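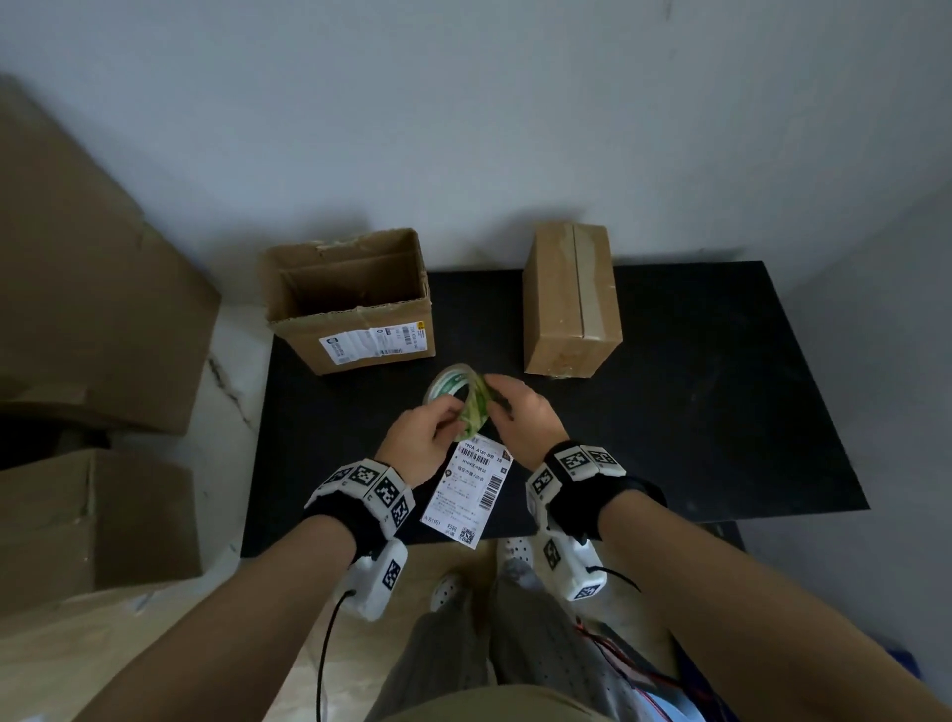

I got to the boat ramp at Prindmont a little before seven in the morning, and she was already in the water up to her thighs, swearing cheerfully at a log. She runs the mussel surveys on this stretch of river and had agreed to talk to me on one condition, that I carry the buckets. So I carried the buckets.

She asked me to leave her name out. "Everybody on the river knows it's me anyway," she said, "and everybody off the river can just read about the mussels."

I'll admit I came knowing close to nothing about freshwater mussels. I thought they were something you stepped on as a kid. She laughed at that (a big laugh, it scared a heron) and told me that's how she started too, stepping on one at a family picnic and refusing to go home until someone told her what it was. No one could. Her grandfather called it a rock with opinions.

She's been at it 20 years now, most of that for the county and the last stretch with the Ivamgate Watershed Trust, a small outfit with a leaky office above the old feed store. Her job is to find out what's living in the riverbed between the Prindmont ramp and the old mill dam at Yüksel Crossing, and then find out again, and then compare.

"People want a dramatic answer," she told me while we waded across to the gravel bar. "They want me to say it's dying or it's saved. Mostly I say, well, this bar looks better than it did and that one looks worse, and I don't know why yet."

The work itself is slow and cold. You get down on your knees, or your belly if it's shallow, and you feel along the bottom with your fingers spread. She works a square at a time, marked off with a plastic frame she made out of plumbing pipe. I tried a square. I found a golf ball, a bottle cap and a great many stones that I was sure were mussels. She did the same square after me and came up with 7 live ones. I'm still a little sore about it!

She lined them up on a wet towel and told me to put my ear down close. I did, and there was a tiny click as one of them shut.

"They hate us," she said. "Fair enough."

Each one got measured, checked against her sheet and put back by hand, the right way up, in the same spot it came from. She's fussy about that last part. Last summer the trust's crew handled 448 mussels this way over the season, and she told me she could probably still point to where most of them went. I believe her. She corrected me twice on which side of a rock I'd put one down.

What I hadn't understood, and what she explained to me while we ate sandwiches on the tailgate, is how much these animals need fish. A baby mussel has to hitch a ride on a fish's gills for a while before it drops off and settles. Some kinds will only take a certain kind of fish. So if the fish can't get upstream, the mussels can't either, and you can have a bed full of big old adults with no young ones anywhere.

"That's the bar by the dam," she said. "It's a retirement home. They look great. They're older than my truck and some of them are older than me. I have not found a small one there in years."

Which brings us to the dam. I'd been told not to ask about it right away, so I waited until she'd finished her sandwich. The mill at Yüksel Crossing hasn't ground anything in living memory, and there's been talk of pulling the dam out for as long as I've lived here. Planix, the engineering company hired to look into it, is supposed to have its sediment study out in September. Half the people I know want the thing gone and the other half learned to swim behind it.

I figured she'd be all for tearing it out. She is, mostly, but she took a long time getting there.

"There's decades of mud sitting behind that wall," she said. "If you let it go all at once it'll come down and bury every good bed I've got below. So yes, take it out. Take it out slow, in low water, and let us move what we can first. I've said that at every meeting, and I've got the parking tickets to prove it."

And the swimming hole? She grinned. "I learned to swim there too. I'd miss it. There'd be another one, though. Rivers make them."

We did two more bars after lunch. By then I'd gotten better, or she'd gotten kinder. I found a mussel entirely on my own, a washboard, dark and ridged and as long as my hand, and I yelled loud enough that a guy in a kayak asked if I was all right. She measured it and turned it over a couple of times, and guessed it could be 30 years old, maybe a good bit more. Then she handed it back so I could be the one to tuck it in.

I asked her what regular people on the river could do, figuring I should leave with something useful. She thought about it while she wrung out her gloves. Leave a strip of weeds and trees along the bank if you own any, she said, even if your brother-in-law calls it messy. Don't drive your ATV up the gravel bars. If you find a live mussel out of the water, set it back in where it's shallow and don't throw it. "Everybody throws them," she said. "They think they're helping. It's a long way down if you've only got one foot."

The trust takes people out on the survey days through the warm months. You need shoes that tie, a hat and a lunch, and they'll lend you a mask if you don't have one. She says kids are better at it than grown-ups since they don't mind being face down in a river.

My knees hurt for three days. I've already signed up for the next one, and I've told her I want the square by the golf ball.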